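Broketthorpe Translation Circle — Call for Participants, October 2019

We look for people who like to read slowly and who want to translate short stories into English together with others. The Broketthorpe Translation Circle opens its second round this winter, and there are places for new participants. You do not need to be a professional translator. You need to read one foreign language well, write English with care, and have patience for other people's sentences.

What we are doing

In the first round we worked on stories from small magazines, mostly from before the war, which were never printed in English. The result was a booklet called Wirnevero, after the village in one of the stories. The booklet is still for sale at the Vass bookshop, at the table near the stairs. Some of the translations in it are very good and one or two we would do differently today.

For the second round we want to prepare a bigger book. Each participant takes one story, of up to 3000 words in the original, and brings it to the group three times: as a rough draft, as a second draft, and as a clean text. Between the meetings you also read the drafts of your partner and write comments on them. This second part takes more time than most people expect, so please think about it before you apply.

The book will have 17 stories. Three are already chosen by participants who stay with us from the first round. For the others we have no fixed list. You can suggest a story yourself, or you can ask us to find one for you in your language. We have a good supply in Hungarian, Portuguese, Polish and Danish, and almost nothing in Turkish or Greek, so readers of these two languages are especially welcome.

How the meetings go

We meet in the upper room of Vass, every second week, in the evening after the shop closes. A meeting takes 2 hours with a short break for tea. We read aloud. First comes a paragraph of the original, even if only one person at the table understands it, then the English draft. After this everyone may ask and propose. The translator listens, takes notes, and decides alone what to keep. We had long discussions in the first round about who has the last word, and this is the rule we agreed on.

Please bring your draft on paper, with wide margins and line numbers. Dictionaries are on the shelf in the room — some of them are old, which is useful for old stories. 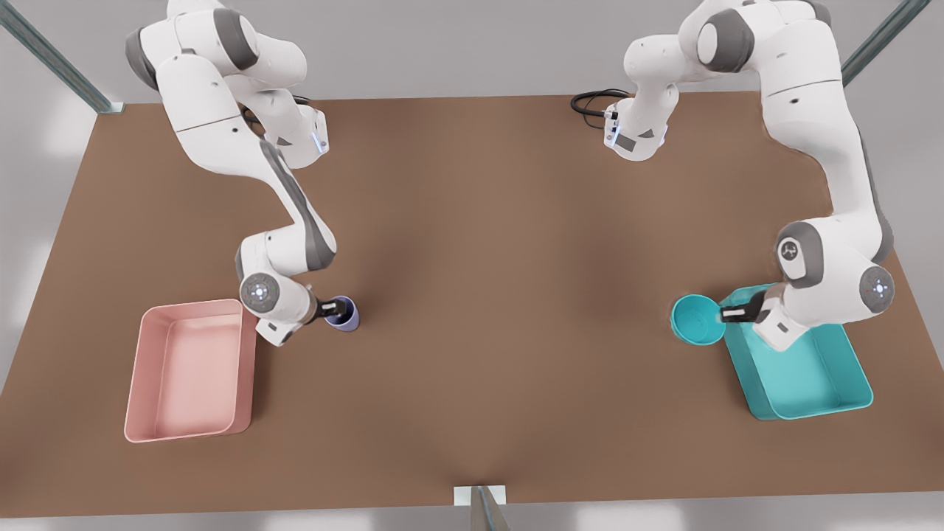

Can I apply if English is not my first language?

Many of us learned English as adults, and the founder of the circle did too. We will pair you with a partner who grew up with English and who will read your drafts for tone and small words. In return you may help this partner with the meaning of the original, if you share the language, or simply with honest questions about places where the English is not clear.

What we expect from you

You should be able to come to most of the meetings between the start of the round and the end of March. If you miss a meeting where your own text is planned, please tell us a few days before, so that another text can take its place. Drafts go to the group by e-mail four days before the meeting. Late drafts are read at the next meeting, without exception, also when they are mine.

We ask that the first translation is your own work from the first line to the last. Programs that translate whole texts are not to be used for the draft. Online dictionaries are of course fine.

What you get

There is no pay and there is no fee. Clurnex, the small press that will print the book, covers the cost of printing and of the rights where rights must be asked for. Every translator receives five copies and keeps the copyright in the translation. Your name stands on the first page of your story, in the same size of letters as the name of the author. At the end of the round we hold a public reading at Vass, and whoever wants to read may read. It is also possible to ask another participant to read for you.

How to apply

Write us a letter of one page. Tell us which language you read, how you came to it, and what you have read in it recently. Add one page of any prose you like in the original and your own translation of the same page. Poems are not accepted for this purpose, because we will not work with poems in this round.

Leave everything in an envelope at the counter of Vass, or send it by post to Broketthorpe Translation Circle, P.O. Box 911, Broketthorpe. Please write your e-mail address clearly. We answer every letter, but it can take up to three weeks. If you want your pages back, put in a stamped envelope.

Applications are read in the order they arrive, and we close the call when all the places are taken.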